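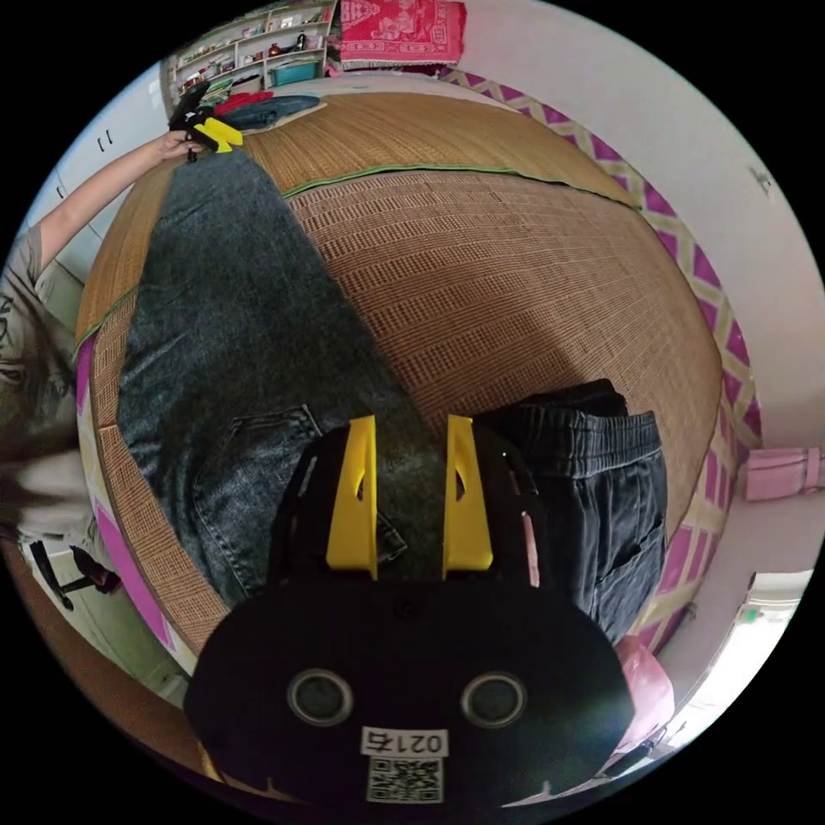
Friday, 2018-02-09, and I have finally reached the trousers. Those of you who were here in January will remember me promising to sort out every piece of clothing in the flat before spring. The jumpers took a fortnight, so please be gentle with me.

1/ Everything gets laid out on the bed first. I know people do this on the floor, or standing up at the wardrobe with one knee holding the door open (I did that for years), but a bed is just the right height and the woven mat gives you a nice firm surface. On a duvet the legs sink in and you end up folding the bedding as well.

2/ Jeans before anything else, while you've still got the patience. Lay them flat on the diagonal if the bed is narrow, smooth from the waist down to the hem with the side of your hand, and pull the pockets straight. My aunt Inese Vasiliauskas taught me to smooth towards the hem and never back up, and I still hear her voice when I go the wrong way!

3/ Then one leg over the other, and the hem brought back up towards the seat. Thick denim does fight you a bit at this point. The hem wants to curl and the stitching makes a ridge, so I leave it folded back over the middle for a moment, press down on it, and only then make the last fold. Wide legs are the worst for this, there's always a corner poking out somewhere.
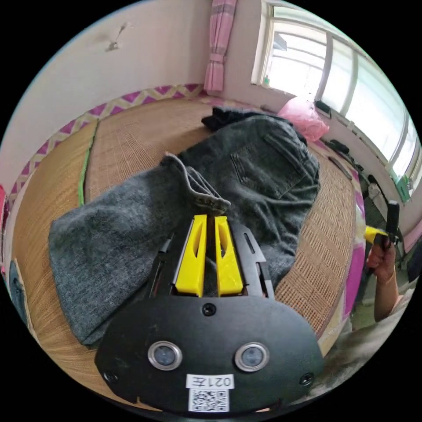
4/ Soft trousers with elastic waists. I used to roll these, after Adi Lubis told me rolling saved half a drawer, and it may well do if you are Adi and own four things. Mine unrolled every time I opened the drawer. So now it's in half lengthways, waistband to the top, then thirds, and they go on top of the denim where the weight underneath keeps the pile steady.

5/ Dark things in one pile, by the way. Charcoal, black, navy, all together. I can never tell them apart at six in the morning but at least I know which pile I'm being confused by. The pile goes further up the mat, out of the way of the folding, and you give it a good press down before you add the next piece, especially if the top one is something crumply that won't lie flat.
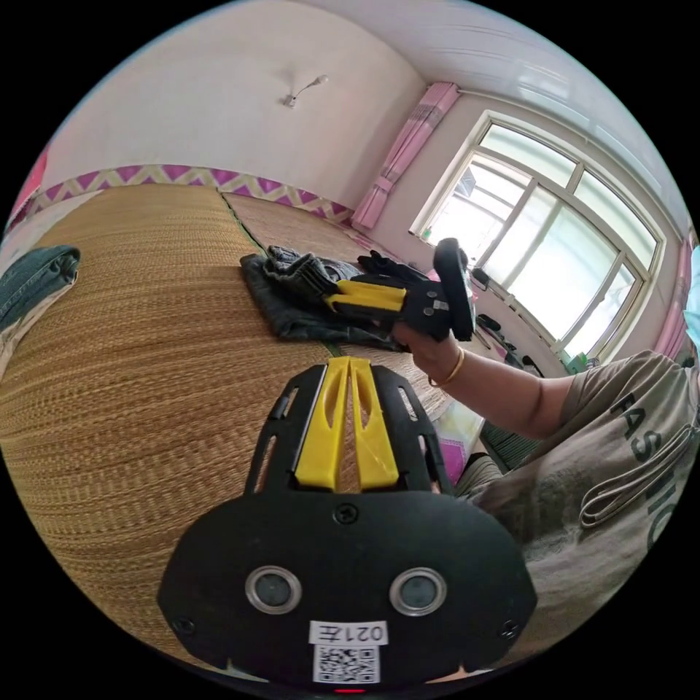 I do the pressing after every second garment or so, and it makes more difference than any clever fold I've tried. Lech Walczak replied last time to say he puts a heavy book on his overnight, which I thought was very sweet and have not got round to.

6/ For anyone asking about the drawer dividers, they're the Prumano ones, the set of 14, and I only needed 2 of them in the end. If you're nearby and would like the rest, send me a message. They've been sitting on top of the fridge since the jumpers.

7/ Things I am letting go: anything I can't do up sitting down, and the corduroys (sorry Natanael Sales, I know you liked them, you can have them if you want them). Worn knees I'm keeping for gardening, though I did say that about three pairs last year and I have one window box.

8/ T-shirts next week, and I'm rather dreading them. How do you all deal with the ones with big printing down the front? I've been folding print side in but it creases right across the letters, and I'd love to hear if anyone has a better way.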